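Section 4. Pushing Station: Setup and First Run

4.1 Before you start

This section covers the pushing station used in weeks five through eight of the club program. It assumes that the arm has been powered up and homed as described in Section 2, and that at least one team member has passed the stop-button check in Section 3.

Two people are needed at the station at all times. The operator runs the program. The spotter keeps one hand at the stop button and does nothing else while the arm is enabled.

You will need:
- the maple board
- the push rod and black clamp ring
- the seven colored blocks
- the 4 mm hex key from the station drawer
- the feeler card (1 mm)
- the team log sheet

4.2 Mounting the board

1. Press the stop button. Confirm that the arm status light is off.
2. Wipe the blue table. Chips left in the holes will lift the board.
3. Lay the board flat on the table with the stamped side down.
4. Line up the corners with the marked holes and start all of the bolts by hand before tightening any of them.
5. Tighten in a cross pattern. Stop when the board no longer shifts under hand pressure.

CAUTION: Do not overtighten. The previous board split along a plank seam and had to be replaced.

NOTE: The bolt heads at the front corners stand above the table. Keep the rod path at least 20 mm from the board edge. The default workspace file already includes this margin.

4.3 Fitting the push rod

1. Slide the clamp ring over the housing at the end of the arm with the small silver fitting facing left, as seen from the operator's chair.
2. Insert the rod until it seats. It should not rock.
3. Tighten the clamp.
4. Release the stop button and jog the arm to the point named BOARD_CENTER at 105 mm above the board.
5. Lower in 1 mm steps. When the feeler card drags lightly under the rod tip, save the height as Z_PUSH.
6. Raise the arm again to 105 mm and write the saved value on the log sheet.

CAUTION: Never jog downward in continuous mode with the rod fitted. Use step mode only.

Repeat steps 4 through 6 whenever the rod has been removed, even if it goes straight back in.

4.4 Placing the blocks

The full set is two green blocks, two blue, two yellow and one red. Layouts are kept in the binder, one per page. Layout C is used for the first run and puts four of the blocks in a group on the left side of the board, with the green cylinder, red cylinder and yellow heart kept apart from them.

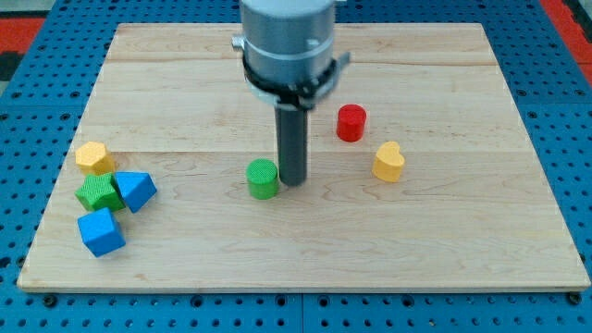
Figure 4-3. Rod lowered beside the green cylinder.

1. Raise the arm and press the stop button before reaching over the board.
2. Place the blocks by hand. Exact angles are not critical for Layout C.
3. Keep the landing point of the rod clear. A block under the rod will trip the force limit.
4. Take both hands off the table and say "clear." The spotter repeats it and releases the stop button.

4.5 First run

1. Load push_basic from the team folder.
2. Set the speed to 80 mm/s. The program accepts values up to 300, but first-year teams stay at 80 until Angharad Kneath has signed the log sheet.
3. Enter the block name and the push direction.
4. Run the program once with Z_PUSH raised by 50 mm. Watch that the rod travels in the direction you entered.
5. Restore Z_PUSH and run again.
6. Measure how far the block moved and record it beside the commanded distance.

If the two distances differ by more than 10 mm, repeat the push three times before changing any settings. Round blocks may roll or spin off the rod when they are pushed off center. Record this as "lost contact" and leave the distance blank.

4.6 Common faults

Arm stops as the rod comes down
Z_PUSH is too low, or the rod has landed on a block. Raise the arm, check the board, and repeat 4.3.

Rod passes over the block
Z_PUSH was left raised after the dry run.

Block moves in the wrong direction
The X and Y values have been swapped. Compare them with the axis drawing on the inside cover of the binder.

Error 320
The target is outside the workspace. Check for a missing minus sign. Do not edit the workspace file. Changes to it are made by Matěj Kopecký only.

4.7 Shutting down

1. Raise the arm to 105 mm and press the stop button.
2. Return all blocks to the tray.
3. Leave the board bolted down. Leave the rod fitted unless the next team on the sign-up sheet is using another tool.
4. Both team members initial the log sheet.

Section revised March 10, 2025. Send corrections to Kusum Semwal.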